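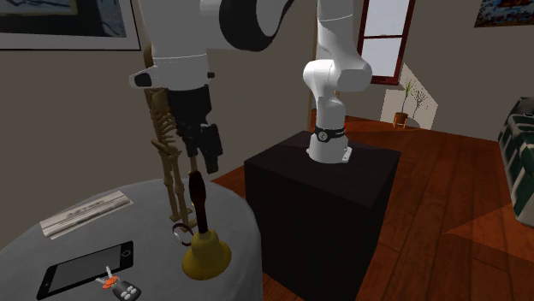
Linkage gripper vs. parallel jaw on tall, thin objects (sim)

Forum: Grippers and End Effectors

benchrat_60
I'm comparing two grippers in sim before we spend money on either one. The arm and the objects stay the same. The first is the black one with the jointed fingers, shown over the bell. The second is a plain parallel jaw, the Dretura model. The task is to pick the hand bell up by the handle, lift it, and set it back down upright.

So far I have 203 tries with each gripper, with the start pose changed a little every time. The parallel jaw is ahead. With the linkage gripper the bell often tips before the fingers finish closing. I come straight down from above in both cases. Controller gains are the same too. Is this a gripper problem or am I doing something wrong?

lowtorque
Coming straight down is probably most of it. On a lot of linkage grippers the fingertips move in an arc, so the tip height changes as they close. If you set the height with the fingers open, they end up at a different height when they touch. Log the tip position through the whole close and see how far it moves.

Also, that handle leans to the left. A vertical approach means one finger touches first no matter which gripper you use.

benchrat_60
The lean is part of the test. I left it in on purpose. I have not logged the tips. I only log the wrist pose and the joint currents.

Orrery
I disagree with lowtorque about the approach. The handle has a fat upper grip and a thin shaft under it. If you close on the swollen part, the pads are on a curve and they slide off. Go lower and close on the shaft. The swell then stops the handle from slipping down through the fingers when you lift.

lowtorque
Lower puts the fingers closer to the ring next to the bell. It already overlaps the bell from this view. I would not want the wide finger swinging out down there.

Orrery
Then turn the wrist. You have a whole axis for that.

mudflap
Does the Jutside controller plugin work with this setup? I tried it in October and the gripper joints shook any time they were in contact.

benchrat_60
I'm using it. Mine shook too until I raised the physics rate. Set the finger joints to 30 percent of the default stiffness and it settles down.

kestrel_sim
I would be careful about picking a gripper from this. Contact on a thin curved handle is the thing simulators get wrong most. We ran 3,232 grasps in sim at Flatthorpe on a different pair of grippers and the order switched when we moved to hardware. The one that lost in sim had softer pads, and our model treated both sets as rigid.

Orrery
One case of the order switching doesn't make the test useless. It still shows bad approach angles.

kestrel_sim
I didn't say useless. I said don't buy from it. Use it to fix the approach, then borrow one of each and do 60 picks by hand count.

benchrat_60
OK. I turned the wrist, set the grasp on the thin part of the shaft, and logged the tips like lowtorque said. They do drop as they close. I added a height correction for that and the linkage gripper is now close to the parallel jaw. I changed all three at once so I can't say which one helped.

lowtorque
Run them one at a time. My bet is still the height.

mudflap
The lower stiffness fixed the shaking for me, thanks. Has anyone tried the Lowther pads on the Dretura jaw? They list them as compatible but the screw holes on mine don't line up.

Orrery
There are two versions of that jaw. Check the part number on the back plate before you drill anything.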